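Girley 1,750 mm Under-Tray Drawer: Review

Rating: 4 out of 5

I bought the Girley drawer in December to go under the tray of my work ute. Before that I kept straps, a spill kit and hand tools in two plastic tubs behind the cab, and they slid every time I braked. The drawer is 1,750 mm long, runs nearly the full length of the tray, and pulls out from the rear.

It came in one carton with the slides already attached. The mounting brackets are a separate purchase. Clisach sells a set that fits most steel trays, and I used those. There are 13 bolts in the kit, and the instructions cover the layout well enough, but they leave out the torque settings. I emailed the seller and had a reply from Gudrun Løken the next morning with the numbers.

Fitting took me an afternoon on my own. Two people would be better for lifting it into place.
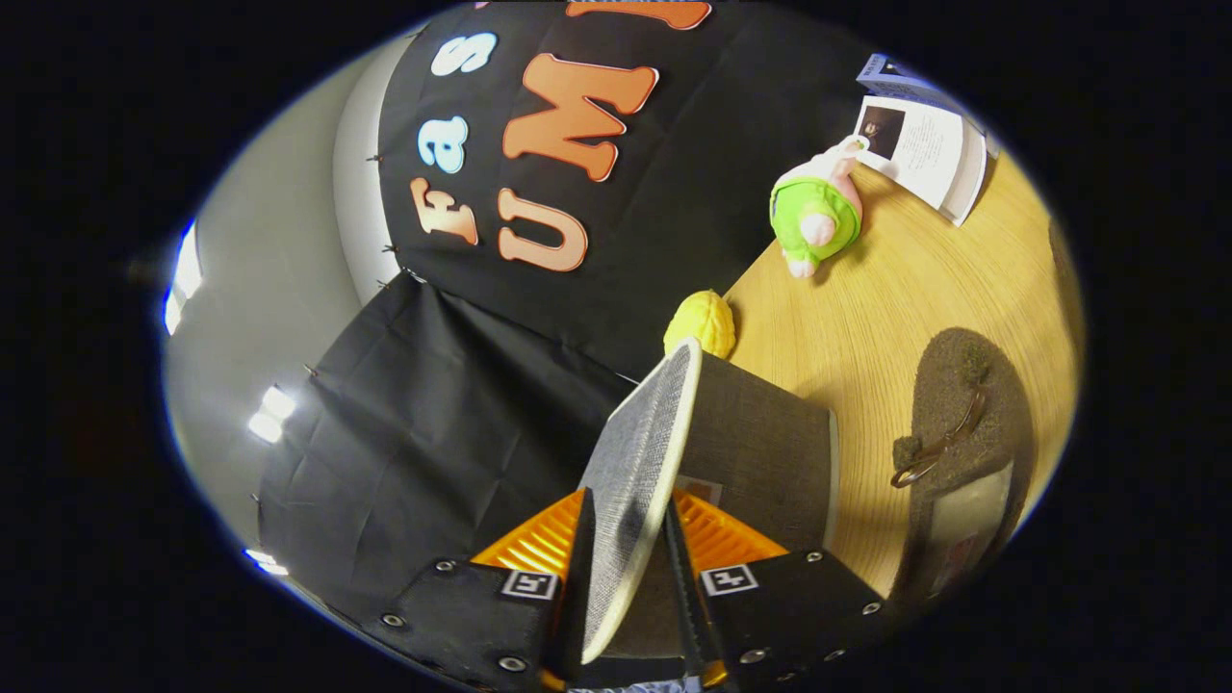
The slides are the best part. They lock at half and full extension, and the drawer doesn't sag much with heavy tools at the front. I have driven some 2,162 km with it so far, a good part of that on gravel, and the bolts have stayed tight. I checked them again after the first 1,000.

Dust sealing is only fair. The rubber strip along the top edge is thin and doesn't meet properly at the left rear corner. I added foam tape from the hardware store and that fixed most of it. Water hasn't been a problem, although I haven't crossed anything deeper than a puddle.

The lock is a plain push-button type with two keys. It doesn't match the key on my Dukance toolbox, so I carry both. Girley lists a keyed-alike barrel as an option and I would order it if I were buying again.

I also looked at the Villanueva drawer. It has a better seal and a wider handle, but it hangs lower, and I need the clearance on our driveway.

Good: slides, powder coat, quick answer from the seller.
Not so good: rear seal, brackets cost extra, no torque settings in the booklet.

Posted 21st January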